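The cupboard that ate my winter

I have now spent more of 2020 with a grey cupboard than with most of my relatives, and the cupboard isn't even real. It belongs to Allier, a simulated practice kit put out by a small firm called Clostero. You download it, you pay by the month, and in return you get a table, a cupboard and a robot arm to train on the chore of dealing with the cupboard. That is the product. People have paid more for less, and some of them were me.

I should declare my interest. I run the automation side of a business that fits out kitchens, and in March my colleague Zoia Kravchuk put it to me that we ought to find out whether an arm could be taught to test door and drawer hardware before we bought one. A real arm costs what a decent ute costs. Allier costs 40 dollars a month. Even I could follow the argument.

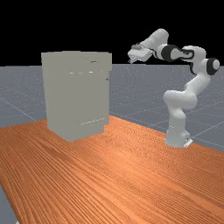
The brochure page, which I have read more often than is healthy, promises "100 hours of honest practice before you touch a motor." I have no quarrel with the hours. It's the word honest I keep tripping over. Clostero's view, as far as I can make it out, is that a simulator earns your trust by leaving things out, so that whatever your arm learns, it learned from the handle and the hinge and wasn't distracted by a coffee mug. Fair enough. I was taught to drive in an empty car park by a man with the same philosophy, and I was very good at empty car parks.

What you get for your money works, and I want to be fair about that. Setup took me an afternoon, most of it spent arguing with my own graphics driver. The arm resets when told. The controls are labelled in something close to English. When a run goes badly you start another, with no bent finger to explain to the finance people, and this alone would justify the fee for anybody who has ever had to fill in the form. Over one weekend I ruined an arm 11 times by my own reckoning, and the total damage was to my self-regard.

The rival product, Lolano, goes the other way. Lolano gives you a whole kitchen. There are tiles. There's a fruit bowl, and a window with weather in it. Visitors to the office love Lolano and will stand behind your chair saying so. It also ran on our machine at the speed of a council meeting, and after a fortnight I noticed that I'd been moving the fruit bowl to improve the composition. Allier never tempted me to decorate.

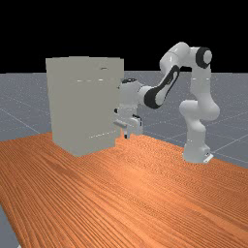
The arm brought down at the cabinet's right side, fingers just above the wood.

My complaint lies elsewhere, and it's with the cupboard. The base subscription includes one. It is grey, it is tall, and it has the manner of a filing cabinet that has been passed over for promotion. If you want others you buy the Kushnir pack, which adds 10 more cabinets at a price that made Zoia laugh out loud on a video call. Now, a kit that teaches an arm to handle one cupboard has taught it about that cupboard. Our customers own a great many cupboards, several of them installed by their brothers-in-law. The variety is the whole difficulty of the job, and Clostero has put it behind the till.

I wrote to say so. Bohdan Koval, who answers the support mail and I suspect a good deal else, replied within the day, courteously and at length. His position was that beginners who start with many cabinets get muddled and give up, and that the single one is there for their benefit. I believe he means it. I'd believe it more readily if the cure for my muddle didn't come with an invoice.

He also mentioned that you can change the friction and the weight of the moving parts yourself, through a settings file described on the last page of the manual. I hadn't got to the last page of the manual. It's a good feature and ought to be on the first.
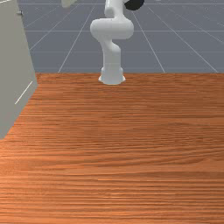

Allier from a closer view: the base, the bare tabletop and a corner of the cabinet.

So would I tell another small shop to buy it? For three months, yes. Take the cheap tier, fiddle with the friction until the arm stops being smug, and keep your fruit bowl money in your pocket. Past that point you'll either need the Kushnir pack or some actual doors, and I know a bloke who has a shed full of doors. We've renewed until spring. Zoia wants the extra cabinets and has started calling them a training expense, and I've asked Bohdan whether there's a discount for people who complain in writing.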